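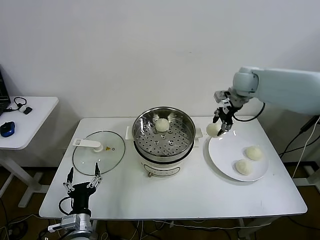
Slide 1 – Opening

Speaker: Norbert Danko, Trolenstead. Keep this under a minute. State the question first: how much does a bimanual policy gain from a head view when wrist views are already present, on a task where the object is soft and the target is crowded?

Say the task once and leave it. Steamed buns, a steamer tray, a plate, two arms. All buns end up on one side.

Slide 2 – Why buns

Most of our earlier numbers came from rigid blocks. Blocks forgive a bad closing width. A bun does not: close too far and the surface dents, close too little and it slips on the lift. Both errors show up in the outcome without extra sensors.

The bun is also white, and so are the table, the wall and the plate. Low contrast was a deliberate choice. Point at the bun in the right gripper, just over the left rim of the plate, and at the plate behind it. Edges are weak there, and the policy has to find them anyway.

Slide 3 – Setup

Two arms, parallel fingers, position control. Steamer at the center of the table, glass lid to its left, plate to its right. The lid is an obstacle only. We do not ask the policy to handle it.

The steamer stayed off for all trials. Somebody will ask.

Slide 4 – Data

600 demonstrations, teleoperated, collected in May. Operators were told to pick in any order and to use either arm. The data is therefore multimodal at the first step, and plain regression averages the two modes. Show the failure clip from the baseline – the arm that stops midway and hovers.

Slide 5 – Method

We call the method Cirden. Predict a short chunk of actions, then rescore the remaining part of the chunk each time a new head view arrives. If the score drops below threshold, discard and replan. Wrist views feed the action head only. The scorer sees the head view and nothing else.

Threshold is fixed at training time. Do not go into the calibration here, it is in the backup slides.

Training: 3000 steps of warmup for the scorer with the action head frozen, then joint. Skipping the warmup gives a scorer that accepts everything.

Slide 6 – Result

662 evaluation trials across all conditions. Read the table from the bottom row up. Wrist only is weakest when there is already a bun on the plate. Adding the head view closes most of that gap. Rescoring closes some of the rest, mainly by cutting late releases against a bun already placed.

With an empty plate the three conditions are close. Say this plainly. The benefit is in placement, and grasping hardly moves.

Slide 7 – Failures

42 failures were reviewed by hand. Largest group: release too high, bun rolls. Second: fingers touch the tray rim on approach. The perforated steel gives strong reflections under the ceiling lights and the wrist view saturates.

Slide 8 – Limits

One table, one steamer, one size of bun. No claim about other soft foods. The Mirzaei baseline was retrained by us with our own settings – mention before questions.

Contact: Norbert Danko, Trolenstead | Copyright Trolenstead | Back to top

Home Talks Papers Data People

Related items
Amance: notes on teleoperation with two arms
Chunk length and replanning, short talk
Cirden backup slides: threshold calibration
Rigid block results, earlier version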